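Two-Arm Block Sorting and Stacking: Final Report

Robotics Project Course, Narnham
Team: Consuelo Escobar, Sabina Kratochvíl
Submitted Sat 17 June

1. Purpose

Our project started from the list of topics handed out in November. We chose the one called "shared workspace," which asks for two arms to handle small objects on the same table without a fixed schedule for who moves when. Earlier teams had worked with one arm at a time. We wanted both arms to pick up building blocks, put them where they were told, and stay out of each other's way.

The requirements we agreed on with our instructor were:

Both arms can pick a block from any reachable spot on the table.
The arms never enter the same zone at the same time.
A person can take over by hand control at any point.
All trials are logged so another team can replay them.

Speed was not a requirement. We left it out on purpose after talking to last year's team, who spent most of their spring tuning speed and had little time left for testing.

2. Equipment

We used the two-arm cell in the lab. Both arms sit on one rail along the front edge of the table, and each has its own gripper. The walls of the cell are white with black spirals and circles printed on them. The arms came with the cell, and we did not change anything on them mechanically.

The control program is called Amin. It was written by an earlier team and handles the joint commands and the emergency stop. We wrote a second program, Geron, that sits on top of it and decides which arm may enter which zone. Geron is the main product of this project. The source is in the course folder along with a readme.

The blocks are ordinary plastic building bricks in several colors. We chose them because they are cheap and have flat sides, and a dropped brick does not break anything. The downside is that the smaller ones leave very little room for error when the fingers close.

3. Zones and permissions

Geron divides the tabletop into a left zone, a right zone and a shared strip in the middle. An arm can always work in its own zone. To go into the strip it has to ask, and if the other arm is already there it waits above its own side. When the first arm has lifted clear and moved back, the strip is released.

Our first version released the strip as soon as the gripper opened. This was a mistake. The gripper was open but the wrist was still low over the table, and the second arm came in and touched it. No damage was done, but we rewrote the release rule the same afternoon. The strip is now held until the wrist is above a set height.

We also added a time limit. If an arm has held the strip for 30 seconds, Geron stops both arms and asks the operator what to do. In testing this happened mostly when a brick had tipped over and the arm kept trying to grip it from the wrong side.

4. Test procedure

Each trial began with bricks placed on the table by hand. For sorting trials they were spread out between the two arms. For stacking trials some of them were put together first, and the arms were asked to add to a stack or take it apart. The operator sat outside the cell with a hand on the stop button.

We did not clear the cell down to bare walls before testing. Our instructor asked for results that would hold up on a table in normal use, so the baskets stayed on the walls and things like the red-lidded jar stayed where they stood. The arms had to reach past them.

Sabina ran the operator station for most of the trials and Consuelo kept the log. We switched places for the last set so that the results would not depend on one person's habits.
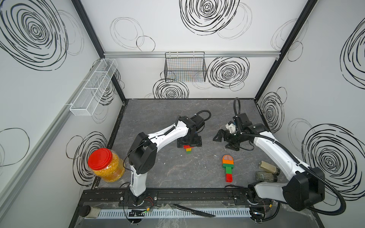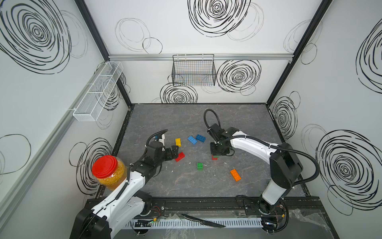

Figures 1 and 2. The two-arm cell with building blocks on the table.

5. Results

We ran 200 trials in total and counted a trial as a success if every brick ended up in the right place and the operator did not step in. By that measure, 101 trials succeeded. This is lower than we hoped for at the start of the term. Sorting did better than stacking.

In 18 of the failed trials, Geron's time limit stopped the arms. The rest of the failures were bricks that were dropped, pushed out of reach or placed outside the target area. After the release rule was fixed there was no contact between the arms in any trial, so the zone requirement was met.

The most common cause of a dropped brick was a bad angle. If a brick lay diagonally to the fingers, the first finger to touch it turned it, and the grip closed on a corner. Sometimes the brick held anyway. We tried having the arm nudge a diagonal brick straight before picking it up, and this helped with the longer bricks. It made things worse with the short ones, which slid away.

Stacks were hard for a different reason. When a brick was set down even slightly off, pushing on it moved the bricks underneath. We tried lowering the gripper more slowly for the last part of the move and saw a small improvement. A better fix would be to have one arm hold the bottom of the stack while the other places the next brick. Geron cannot do this at present, because its basic rule is that two arms are never in the strip together.

6. Problems outside the software

We lost a week to a calibration error. The zero position of one arm had shifted and neither of us noticed, because the arm still moved smoothly. We now run the check described in the Walberg handout before every session, and we recommend that the next team do the same. It takes a few minutes.

The other delay was lab time. We shared the room with two other teams, and our evening slots were too short for a full set of trials once setup was counted.

7. Recommendations

A future team should add a third permission to Geron, called something like "assist," that lets the second arm enter the strip at low speed for holding only. The zone code is kept in its own file, so this should not require changes to Amin.

We also suggest logging the angle of every brick at the moment of the grip. We wrote this down by hand and our notes from the early trials are incomplete.

The trial logs, the calibration sheet and the final version of Geron are in the course folder. The early logs use the old column names, and the readme explains how to convert them.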